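Ticket 1097: Wrist view renders work surface solid black, grasp attempts abort
Project: Cistwood (simulation)
Opened: October 2021
Status: Resolved, follow-up open
Severity: Medium
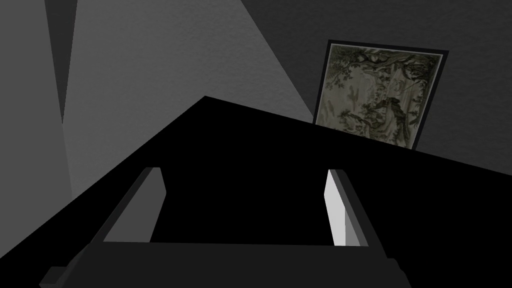 Wrist view, simulated. Gripper over the black surface, nothing between the fingers.

Summary
Grasp runs in the Cistwood room abort before the fingers close. The planner reports "no support plane" and the arm holds position. The same policy and the same start poses work in the Prekitz room. Simulation only, no hardware involved.

Environment
Arik simulator, nightly build
Room: Cistwood, variant with the framed foliage print on the wall
Gripper: two-finger parallel, default model
Controller: Kokkinos stack, stock settings

Steps to reproduce
1. Load the Cistwood room with lighting preset "low side".
2. Move the arm to any start pose that points the wrist view at the work surface.
3. Start a grasp run with seed 79.
4. Wait for the approach phase. The run aborts with the planner message above.

Expected: surface shows shading and texture, plane is found, run continues to close.
Got: surface is close to pure black with no visible texture. Walls and the print still render, and the print is the only thing with color in it.

Log

Entry 1
Reproduced on the first try. 40 runs, all aborted in approach. Switched the same seeds to the Prekitz room and all of them got past approach. Start poses are fine.

Entry 2
Thought it was the light being too weak. The right finger has a bright inner face in the wrist view, so light is reaching the gripper. Doubled the intensity anyway. Walls got brighter, the surface did not change at all. Put the light back to the preset value.

Entry 3
Checked collision. Dropped a test cube on the surface from the script and it landed and stayed at the correct height. Geometry is there for physics. Only the rendered side is wrong, and the planner uses the rendered view to fit its plane.

Entry 4
Turned on the normals overlay. The top face of the surface has its normals pointing down, so it gets no light from above. The mesh was re-exported when the room was resized and the export flipped them. The texture path in the material file is also broken. It still points to the old folder, and the loader falls back to black without printing a warning.

Entry 5
Flipped the normals and corrected the path. Surface now shows its texture and normal shading under the same preset. Repeated the 40 runs from Entry 1 with the same seeds. No "no support plane" aborts. Two runs missed the object at close, which matches what we see in the Prekitz room and is tracked in another ticket.

Entry 6
Ran 2000 render steps with the arm parked to check for flicker on the new material. None seen. Merged.

Cause
Flipped normals on the top face, plus a stale texture path with a silent fallback. Either one would have made the surface hard to fit. Both together left the planner with nothing to work from.

Workaround for older builds
Replace the room mesh with the one from the previous export, or switch the planner to the ground-truth plane in the run config. The second option hides the problem, so don't use it for evaluation runs.

Follow-up
Loader should stop with an error when a texture is missing. Planned for the November build.
Add a normals check to the room import script.
Discard any Cistwood evaluation results made with the resized room before this fix. The aborts were counted as policy failures and the success rates are wrong.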